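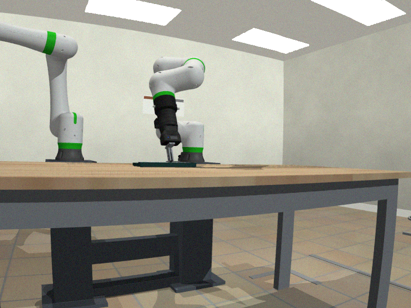 **Figure 2.** Simulated two-arm cell: arms behind the wooden-topped table, tray on the tabletop.

### 4.2 Open-day demonstration

The open day at the Kallville site was held on a Thursday in October. Visitors entered in small groups and watched the simulated cell (Figure 2) on a wall display while Recep Kahraman ran the controller from an adjacent desk. The simulation used the Graluvent scene files without changes to the arm models or the table height.

Each group was shown the same sequence: an approach to the tray, a pause, and a return to the start pose. Visitors could then choose a new start pose from a menu. Over the day the controller received 411 requests, of which 148 came from the menu and the rest from the scripted sequence. The planner was limited to 3000 iterations per request - the same limit used in Section 3.

Joint positions and planning times were logged for every request. Groups from Lestell and Keskin also asked to see the planner output in text form, and their sessions ran longer than scheduled. These sessions are kept in the log but left out of the timing comparison in Section 4.3.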